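Gripper arm and old motherboards, how gentle?

I'm building a little arm in our shared workshop to lift processors out of scrap boards, and I do worry about those tiny gold pins in the socket. Any tips?
Abenezer Hadgu

Patricio Echeverría, 2 votes
Lovely project! Lift the lever by hand first, then go straight up, and slowly — mine got much kinder once I halved the closing speed.

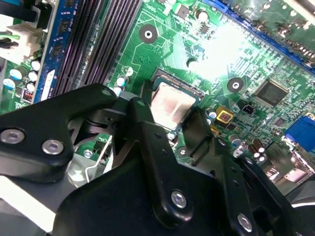

1 min read

Pereyra29
Wipe the old paste off the metal lid too, it's slippery stuff.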